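The repair room at Driltomness is open from September until the spring, in a low building behind the main hall. The man who runs it has been fixing cords, plugs and small appliances for 22 years. He asked that his name be left out because he gets enough phone calls as it is.

We spoke in the late afternoon, after the last people had gone home with their lamps and toasters. He kept working while he talked. He was sorting short lengths of wire into coffee cans, and he stopped only when he wanted to show how something should be held.

"Most of what comes through the door is wire," he said. "People think it's the motor, or they think the whole thing is shot. I open it up and there's a wire that got bent in the same place too many times."

He began at a company called Cirna, which made control boxes for ventilation fans. His job there was to put the wires in. He did up to 300 boxes a week when orders were heavy, and he said he learned more from the ones that came back than from the ones that didn't.

"They'd come back in a crate with a tag on them," he said. "The tag would say 'dead' and that was all it said. So you'd take the cover off and look. It was usually a wire somebody had pulled tight to make it look neat. A tight wire has no give. The box shakes a little every day on the wall, and after a year it lets go at the screw."

He still leaves slack in everything. He told me a wire inside a case should be able to move a little without tugging on anything, and that a loop is better than a straight run if there is space for one. He makes his loops wide. A sharp corner, he said, is where the strands start to go, and you won't see it from the outside for a long time.

I asked him how he makes a bend without damaging the wire.

"Hold it close to where you want the bend to start and push the rest over with your finger," he said. "Don't bend it with the tool. The tool is for holding. If you squeeze and twist at the same time you'll flatten it, and then you may as well cut that piece off."

He has opinions about tools, though fewer than I expected. He likes a narrow nose and he doesn't care what color the handles are. He has bought cheap pairs and expensive pairs. The pair he reaches for most came from a Skunero set that was missing its case, and he paid less for the whole set than he would now for one good cutter.

"The tips have to meet," he said. "Hold them up to a window and close them. If light comes through at the very end, put them back on the shelf. You can't hold a thin wire with a gap like that. It'll slide out on you every time."
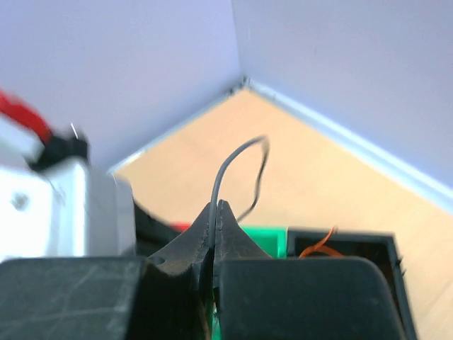

A woman who had come back for a forgotten extension cord said she had never got a loop to stay put, and that hers always sprang open the moment she let go. He asked what kind of wire she was using. She said it was stranded, out of an old speaker. He told her stranded wire will do that, and that she should let it take the shape it wanted and hold it down with a clip at each end. She said she had been using tape. He said tape was fine for a week.

When she had gone, he went back to the cans. He sorts by thickness first and by length second. Anything shorter than his hand goes into a bin for scrap. Longer pieces are kept, even the kinked ones, though he doesn't put a kinked piece into anything that will carry real current.

"You can straighten a kink so it looks all right," he said. "It isn't all right. I use those for practice. Somebody comes in who's never stripped a wire before, I give them the ugly ones."

New people start at the side table with 4 pieces of scrap and a stripper. They take the covering off both ends, twist the strands, and bend a hook to go around a screw. The hook has to go on in the direction the screw turns, so that tightening it pulls the wire in. Put it on backward and the screw pushes the hook open. He said people nod at this and then put it on backward anyway, and that he did the same for his first month at Cirna.

The room gets by on very little. Triệu, the hardware store on the corner, lets them have the ends of its spools, and the rent is 200 a month with heat included. People who get something fixed can leave money in a jar by the door. Some leave a bag of old chargers, which he would like them to stop doing.

"I have enough chargers," he said. "I could wire a house with them, if you wanted a bad house."

He won't take on everything. Microwaves are turned away at the door, and so are heating pads. He'll look at a lamp of any age. If the cord has gone stiff he replaces the full length, even when only one end is bad, and he charges for the cord and nothing else.

I asked whether he repairs things at home too. He said there was a radio in his kitchen with a loose wire in it, and it had been that way since before he took the room. It works if you set a can of beans against the left side.

"I know exactly which wire it is," he said. "I'll get to it when things slow down here."

He put the lids on the cans and wrote the thickness on each one with a marker. Then he swept the trimmings off the bench into his hand, picked out the one piece long enough to keep, and opened a can again to put it in.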